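Every fall the tidying season starts up again, and every fall I get told that my kitchen would run itself if I bought the right containers. Mirico sells a starter set of 14 bins. Cluvora has an app that reminds you to refill them. I have my doubts.

A cupboard gets messy when more comes into the house than gets eaten. Pouring crackers from a box into a tub does nothing about that. It adds a chore on shopping day, and you throw away the label with the cooking time on it. I tried it for a whole winter. By February I had 11 matching tubs, 3 of them holding flour of unknown age, and the same pile of odds and ends on the counter.
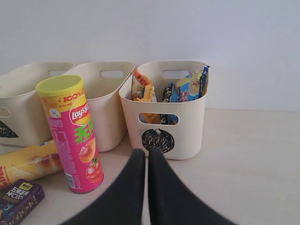 HOME & MONEY | OPINION

Baskets are the milder form of the habit, and I'll admit a plain plastic one for chips is hard to object to. What bothers me is the promise that comes with it. Burkska's fall catalog talks about "calm" on nearly every page. Calm for whom? Somebody still has to notice that the rice is gone.

The people selling this stuff like to quote surveys. One I was sent had 2891 replies, all from shoppers who had just bought bins. Of course they felt better. I felt great too, for a week or so. Ask them again after the holidays, and ask who does the refilling.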